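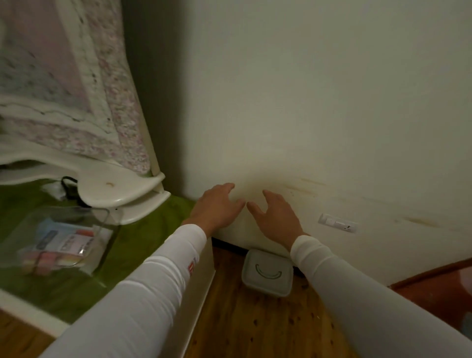 Down at floor level, next to the white bed in the floral room

Print | E-mail

About Leteck

Posted 2025-03-05 by the Leteck office

We love bedrooms! Leteck looks after furnished rooms for people who need a place to live for a season or a school year, and most of what we do happens in the corners that don't make it into a listing. Low walls, outlet plates, the gap along the floorboards, the bit of wall beside a bed that picks up brown smudges over the years. If you've ever pulled a bed out and thought "oh dear," you already know our line of work.

We started in the Greveck building with 2 rooms and a closet full of borrowed sheets. Today we take care of rooms there and in the Nuvivska houses, and last August, our busiest month ever, we made up 600 beds — a number we're still a little giddy about.

Every room keeps its own character. We hang on to old furniture wherever we can, so you'll find carved bed frames with scalloped edges, rounded posts and quilted spreads in pink and white flowers (the floral room gets asked for by name, and we completely understand). White painted wood shows every mark, so the posts get wiped at each changeover, and the walls get a wash from the baseboard up before anyone thinks about paint. Stubborn stains go on a list for the Kao workshop, our repair and touch-up room, where there's always a can of off-white open.

Sheets are plain, often olive green or gray, and the quilts are aired between stays. If you have a quilt of your own, bring it! We'll fold ours away until you leave.

Want to see a room, or have an old bed frame looking for a home? Write to the office or stop by the Greveck front desk, extension 2633. We like visitors, and we really like bed frames.

Print this page | E-mail this page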